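Search this account
Search

Chrysikopoulos auction week, thread
January, posted Friday by Lunell Motor Notes

1/ At the Chrysikopoulos sale for the preview. Doors opened at 8 this morning and the cars are already in their rows. I'll add to this thread through the day.
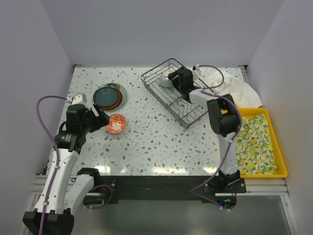
2/ The catalog lists 381 lots. That includes parts, signs and a long run of old shop manuals. The cars don't start until after lunch.

3/ The one most people came to see is the Skuta coupe. It has 4 owners on paper and the engine number matches the build sheet. The paint was redone at some point and the door gaps are a little wide at the bottom. No reserve.

4/ Two rows over is a Brirnach roadster, lot 700. Older restoration, good chrome, tired seats. The top is folded and the staff would not put it up for anyone, so ask for photos of it if you're bidding by phone.

5/ A few people asked about registration. 1194 bidders signed up before the desk opened today. You can still register in person until noon. Bring a bank letter and your license. They turned away the man in front of me for having a letter from last year.

6/ Parking: the north lot is full. Use the gravel lot behind the feed store and walk over. The shuttle is running but it's slow.

7/ Lunch break. Manuals went higher than I expected. The enamel signs went lower. I bid on one and dropped out early.

8/ First cars across the block were mostly project cars. Bidding was steady and the auctioneer kept it moving. One truck stalled on the ramp and had to be pushed.

9/ Skuta coupe just sold to a phone bidder. It took a long time and there were two people in the room who stayed in nearly to the end. I'll post the price when the office puts up the sheet.

10/ The Brirnach is in the evening session. I'm going to find coffee and will pick this up again at 6.

Contact | Copyright Lunell Motor Notes | Back to top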